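# Robot minder wanted, part-time, Skistamex

G'day! I'm Melina Rallis and I look after the arm setups at Skistamex. I'm hoping to find somebody who likes fiddly jobs as much as I do.

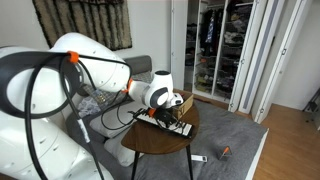 Do I need a robotics degree to apply?

What we're after is good hands and patience, and we'll teach you the robot side ourselves. My last offsider came from repairing sewing machines and she was brilliant at it (she's moved up to our Nenby site, lucky them!).

So, the job. We run arms in ordinary living spaces, and each one needs somebody keeping it in good nick. A lot of that is cables. They loop along the outside of the arm and have to be held back with clips, with enough slack that the wrist can turn all the way without tugging. Too much slack and they snag on the furniture. You'll get an eye for it, and I'm pretty fussy, so you'll hear about it if a clip's in the wrong spot.

You'd also be:

- checking the gripper fingers each morning, wiping them down and nipping up any loose screws
- swapping worn gripper leads and labelling the new ones
- rerunning the zero position after anything's been unbolted
- setting out the table and the objects for the day's work
- writing it all up in the Dolan log, in sentences another human can follow

That last one matters to me more than it probably should. I once lost a whole afternoon to a note that said "fixed wrist, sort of".

It's 4 days a week, 9 am start, and the pay is $76 an hour. You'll be on your feet and on your knees on a rug a fair bit, and some of the lifting takes two of us. A driver's licence would be handy for running parts over from the Trander store. If you've done any soldering, tell me, but don't fret if you haven't.

You'd work mostly with me and Lefteris Karamanlidis, who does the controller side and will happily talk your ear off about emergency stops. You'll do his safety induction before you touch anything with power on. Everyone does it, me included, every May.

To apply, send a page about something you've repaired and how you went about it, plus your résumé, to Jaruwan Chareonsuk in the Skistamex office. Put job number 2392 at the top. A half-finished repair is fine too, I've got a shed full of those.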